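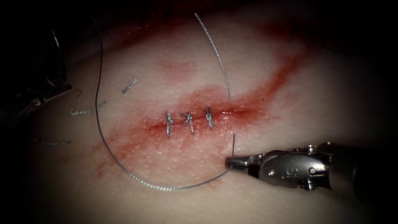 Three single stitches in grey braided thread, with red spread around the cut.

In my last post I promised to write about the practice pads, and then July came and I did not write anything. Two of you asked me about it by e-mail, so I will try to put down what I know. I am still a learner in this. Please read it as notes from a student and ask your own teacher before you believe me.

I began suturing on a banana. Everybody does this, I think, and it is not a bad beginning, but the skin of the banana tears when you pull a little too much and after one evening it is brown and the kitchen smells. After the banana I had a piece of pork skin from the butcher, which was very good to sew and very unpleasant to keep. My flatmate Emese Veres is a patient person, but she found it in the fridge next to her yoghurt and we had a conversation.

So now I use pads. My first one was a thick pink square with a wound already cut in it, and it was much too hard. The needle went in with a jump and came out in a place I had not chosen. The pale ones with the fine texture on the surface are nicer for my eyes. There are small pores in it, like in real skin, and when you look closely you have some points to aim at. On a perfectly smooth pad I am always lost.

About the cut. If you make it yourself, use a new blade and make it in one movement. I made my first cuts in many little movements, and the edge became like a bread knife. A cut does not need to be straight with the side of the pad. A slightly sloping one is better practice, I find, because your hand cannot just repeat the same position. You must turn your wrist for each stitch, and if you don't, you see it immediately in the knots.

The stitch I practise most is the simple interrupted one. Each stitch is separate and has its own knot. My teacher, Margit Tóth, has a rule that she repeats every Monday: the distance from the edge on the left should be the same as on the right. It sounds easy! When I take more from one side, the edges do not meet flat and one lies on top of the other. She also wants the knot to rest at one side of the wound, never directly on the line. I forget this in every second stitch.

And the tails. I used to cut them very short because I thought it looked professional. Then the knots of my braided thread opened during the night, and in the morning I had a pad with some pieces of string on it. Now I leave tails which I can hold. They point in all directions, downwards or spread like a small tent, and it does not look so tidy, but the knot is there the next day.

Braided thread is easier for a beginner than the smooth kind. It stays where you put it and the loops don't spring open. The smooth one has a memory of the packet, so it always wants to be a spiral again. I keep both types in a biscuit tin from Bíró, the bakery on our corner. Colour is more important than I believed. On a white pad with red on it, a blue or green thread is the easiest to follow with the eyes, and grey is beautiful but it disappears when the light is weak. A lamp that shines only on the middle of the pad makes this worse, for me at least. I need light also at the sides, where the tail of the thread is hiding.

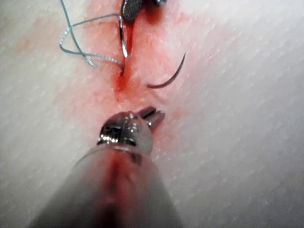 The curved needle in the left lip of the cut. Blue-green thread at the upper left.

This moment, with the needle in one lip, is where I make most of my mistakes. The needle is a curve and it wants to travel in a curve. If you push it straight forward, it bends the tissue and you feel a resistance, and then you push more, and this is exactly wrong. You have to let it turn. Judit Major from my course told me to think of the movement of a key in a door, and after this sentence I improved more than after a month of videos.

The second thing is the loose thread. Before I pull, I now look where the loop is lying. It should be somewhere at the side, with enough space. If it lies across the cut it comes under the next stitch, and you notice it only when the knot is finished.

Now the blood, which was the question in both e-mails. You don't need it for learning the stitches. I did my first weeks completely dry. But with the red on the pad everything changes: the cut becomes a dark line with a wide stain around, and the edges are not so clear any more. It is darkest exactly where you want to see best. The instruments also become red, and your paper towels, and one time the sleeve of my good cardigan.

For home use I mix corn syrup, water and red food colour, with one drop of blue so that it is not like strawberry juice. Put on only a little. The texture of a pad holds the colour in the pores and I have never got mine completely white again. Lukewarm water and washing-up liquid take away the most, and a pink shadow stays. I have one pad that is pink in all its corners and I still use it.

When a wound is full of old needle holes, I make a new cut beside it, a finger's width away. When there is no more place, I turn the pad over. The back side is smooth and not so pleasant, but for practising knots it is good enough.

Next time I would like to write about the continuous stitch, if I am able to do one by then that I am not ashamed of. Mariann, I have not forgotten your forceps, I will bring them on Monday.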